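Im November steht bei uns der Schuhwechsel an: Sommersachen reinigen und weglegen, Winterschuhe einfetten, Flur freiräumen. Die Reihenfolge unten hat sich bewährt.

## Badeschuhe und Pantoletten

Geschäumte Schuhe zuerst, die sind schnell erledigt. Lauwarmes Wasser, ein Spritzer Spülmittel, alte Zahnbürste. In Rillen im Fußbett immer längs bürsten, quer bleibt der Schmutz sitzen. Nicht auf die Heizung stellen, das Material schrumpft.
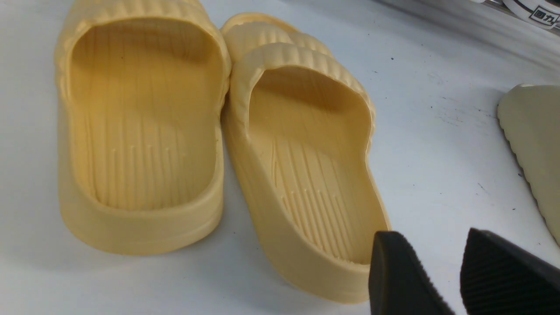 ## Gerüche

Natron hilft, aber nur in trockenen Schuhen. Zwei Teelöffel pro Schuh einstreuen, über Nacht stehen lassen, am Morgen ausklopfen. Den Schuhfrischer von Wotix habe ich auch probiert – er riecht stark und hält nicht länger als Natron. 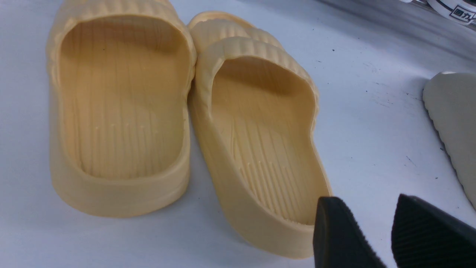

Wer kein Natron im Haus hat, nimmt trockenen Kaffeesatz in einem alten Strumpf. Er muss wirklich trocken sein, sonst schimmelt er.

## Stoffschuhe

Schnürsenkel herausnehmen und getrennt bei 30 Grad im Wäschenetz waschen. Den Stoff nur mit Gallseife abbürsten, in der Maschine leidet die Klebung. Zum Trocknen mit Zeitungspapier ausstopfen und das Papier nach zwei Stunden wechseln. 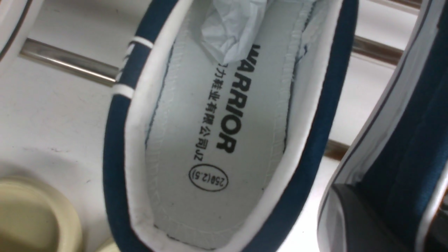
Flecken auf Leinen behandelt man am besten von außen nach innen, damit kein Rand entsteht. Bei dunklem Stoff vorher an der Zunge testen, ob die Farbe hält. Weiße Streifen auf Marineblau bürste ich zuletzt und mit einem eigenen Lappen – sonst zieht das Blau hinein. Ein helles Innenfutter am Schaft wird mit einem feuchten Tuch sauber.

## Wegräumen

Kartons beschriften, keine Plastiktüten verwenden. Ich nehme die flachen Boxen von Cenby, die passen unters Bett. Im März kommt alles wieder heraus.
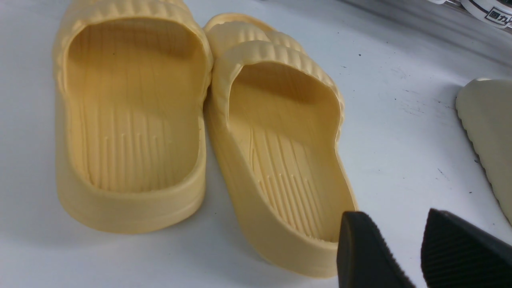 *Gelbe Pantoletten mit geripptem Riemen*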